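Varnolo hand gripper kit, 2 weeks in

Bought this in December, it sat in the box till after the holidays. Paid for the Curside bundle so I got the spare pads too. Quick notes, typing this on my lunch.

Setup took 15 minutes. Manual is bad. Screws are fine. The calibration app crashed 2 times, then behaved, no idea why. Support (Raghda Smadi, very patient) sent me a newer build the same day.

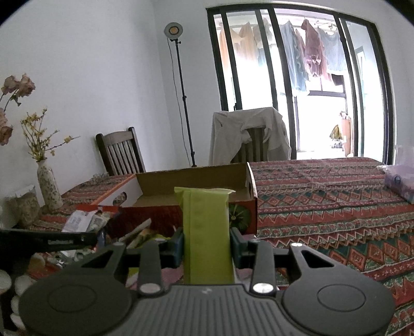

Grip is the reason to buy it. The dark pads take hold of both sides and don't need much squeeze. Packets are what I wanted it for, sorting small stuff into a box on the dining table, and most cheap jaws I've tried crush them or drop them. The green one stands straight up between the pads, crimped top well clear, easy to line up with the open carton behind. Skinny wrappers are harder. Flat things lying on cloth, forget it, you end up pinching the tablecloth.

Dislikes: heavy after a while, my wrist definately noticed. Jaws are wide so you loose sight of whatever is under the housings. No case at that price, come on.

Would buy again. Maybe wait for a sale. 4 stars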